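Mixed kitchen set

A mixed kitchen set is a collection of play food, tableware and cookware laid out together on one table for pretend cooking. It differs from a boxed play kitchen, in which every part is made to the same small scale, in that toy pieces are used next to household items. Mixed sets are used in preschools, family centers, toy libraries and homes.

The term came into use through the Stulden play guides, a series of handbooks for toy libraries edited by Rin Hamada. Earlier guides used "open kitchen" and "table kitchen" for the same arrangement, and both names are still found in older catalogs.

Composition

There is no fixed list of parts. Most sets include at least one large vessel, one flat dish, several pieces of play food and something that stands for a source of heat. The large vessel is often a colander or an oval bowl, and the flat dish a round plate on which food is served. Condiment bottles, cups, spatulas and cleaning cloths are common additions. A countertop oven may be placed at one end of the table to mark the cooking area, with a plate and colander set out beside it.

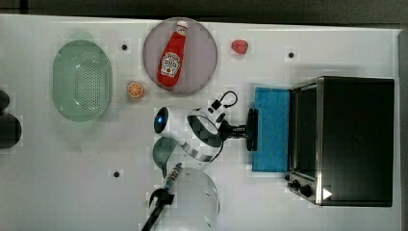
Play food

Fruit is the most common kind of play food in a mixed set. Strawberries, bananas and orange slices are favored for their plain colors and outlines, which young children can name early. Citrus is usually supplied already cut, with the segments showing on the face of the slice, so that it can be recognized without the whole fruit.

Bottles and packages form a second group. A ketchup bottle is typical, being red with a white cap and label, and many children know it from the family table. Handbooks differ on whether such items should carry a brand name. The Stulden guides permit it, while the Flusteck catalog lists only plain bottles.

Pieces small enough to be swallowed are left out of sets meant for children under three.

Vessels and cookware

Green colanders, small bowls and cups with loop handles make up the lighter part of a set. Heavier items include black frying pans and pots, which are generally kept at the side of the table so that the middle stays open for serving. Slotted spatulas are stored across the pan or in a jar. A small bowl may hold a single piece of fruit, and larger fruit, such as a banana, is left on the table itself.
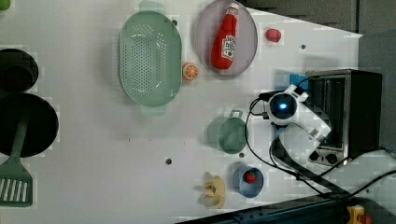 Layout

Layouts are described as either lined or scattered. In a lined layout, items are placed in order of use, from washing to cooking to serving. In a scattered layout, they are spread over the table with open space between them, and the child decides what belongs together. Boyang Fang, who compared the two at the Trundstead toy library, recorded 421 play sessions over 17 weeks. Children in the scattered group moved more items onto plates and into bowls, and those in the lined group finished sooner. The results were presented at a one-day meeting on Sunday, September 29, 2019.

A white or pale tabletop is preferred for both layouts. Dark cookware and bright fruit stand out against it, and stray pieces are easier to find when the table is cleared. Cups may be set upright or laid on their sides, and the strawberry is often placed beside its dish to be put in later. 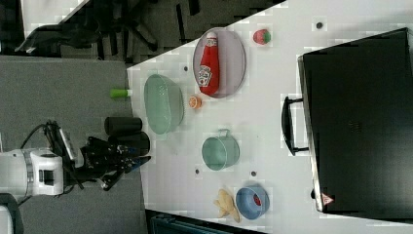
The number of items is usually kept low. The Sugawara method, widely followed in family centers, sets a limit of 12 per table and assigns 2 children to each. Items above the limit are held in a box and exchanged between sessions.

Care and storage

Plates, cups and bowls are washed with warm water and mild soap after each session and dried before stacking. Play food is wiped with a damp cloth. Household cookware is checked for loose handles, and any electric appliance used in a set is unplugged, with its cord tied back or removed.

Lending sets are packed with the cookware at the bottom and the fruit in a separate bag. Trundstead replaces its play food each May.

See also

Play food
Toy library
Pretend play
Toy kitchen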